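**Progress report to the Durkent fund – shape blocks and play boards, second period**
Prepared by Rohani Wibisono, Sutanto workshop
For: Wilma Urquhart
Date: 5/26/20 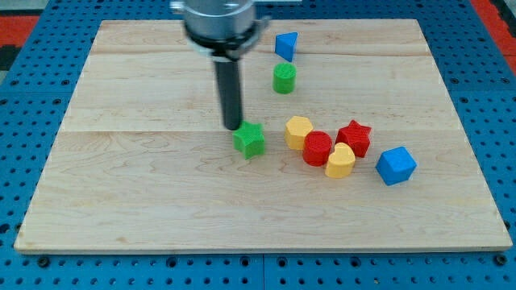

Dear Wilma,

In the first report I promised to write to you again when the printing of the blocks became regular. It is regular now, so I send you the report a little before the deadline. I follow the order of headings you gave us, but I put the money at the end, as the amounts are easier to understand after the work is explained.

## Blocks

Since October we printed 381 blocks that passed our check. Another 241 were put aside. Most of the rejected ones come from the early weeks, when the first layer did not hold well to the printer plate and the bottom of the block became curved. A curved bottom is a serious problem for us, as the child wants to stand the cylinder on the board and it must not rock.

The set still includes the star, the cylinder and the triangular prism. I know that you asked if the prism should be changed. It can rest on one of its long faces or on its triangle, and the teachers at the Grunura preschool told us that the children like to try both. We would prefer to keep it as it is.

The star was the most difficult shape. In the first version the points were too sharp and two of them broke when the block fell from a table. We made the points a little more round and printed the star lying flat, so that the layers go in a stronger direction. After this change we dropped several stars on the workshop floor from the height of a chair and did not see a break. I do not call this a real test, and we will do a proper one in the next period.

You also asked about the surface. The fine ribs on the blocks come from the printing, and we discussed a long time if we should sand them away. Sanding takes many minutes for each block and it makes the color dull, above all the green. The teachers said that the ribs help small hands to hold the block. For this reason we decided to leave them, and we only clean the edges with a knife where there is a thread of plastic. On the top of the cylinder the lines make circles, and some children follow them with a finger.

## Colors

Green and blue are settled. The blue is a strong cobalt and it stays the same from one roll to the next. With green we had one bad delivery from Tolleo, where the rolls were more yellow than the ones before. They exchanged the rolls without extra cost, but we lost many working days waiting. We now keep one spare roll of each color on the shelf.

## Boards

The boards are maple. We chose it for the pale color, so that the blocks are easy to see on it, also for children with weak sight. Each board is made from wide planks joined side by side, and the joints stay visible as thin lines. In the first report I wrote that we would try to hide these lines. We did not continue with this. It needs a covering layer, and then the grain of the wood is lost too.

The joints must be flat, this is more important. On the first boards one could feel a small step with the fingernail, and a block that was pushed across the board stopped there. Our joiner now planes the board again after the glue is dry. It costs one more working step, but I think it is the right decision.

The wood has some brownish streaks. We accept them. Please tell us if the fund sees this differently before we order the wood for the next group of boards, because a selection without streaks would be more expensive.

## Number of blocks on one board

The plan speaks of a full set on each board. With the teachers we tried smaller and bigger groups, and the result is that ten blocks on the board is a good number for one child. There is enough free wood between the shapes to move them, and the child can still see everything at one look. When two children share a board, the teacher adds more from the box.

## What is late

The printed guide for teachers is not ready. The text exists, but the drawings do not, and I did not want to send you a guide with text only. I expect to finish it in the next period.

The storage boxes are also late. The first sample was too low, and the lid did not close when a star was standing up inside. A new sample is ordered.

## Money

In this period we spent $2,239 from the grant. The biggest part was for maple and for the work of the joiner, then plastic rolls, then small things such as glue, sandpaper and knives. The receipts are in the folder that comes together with this letter. We moved a small amount from "packing" to "wood" – I hope this is allowed without a separate request. If it is not, please write to me and I will send the form.

## Next steps

- Drop test for the stars, with written results
- Second visit to Grunura, with the flat-planed boards
- Drawings for the teacher guide
- New sample of the storage box
- Decision about the streaks in the wood (we need your answer for this)

You wrote that you would like to visit the workshop when it is possible again. You are very welcome. Please give me a few days of notice, so that I can ask the joiner to be present also.

With kind regards,
Rohani Wibisono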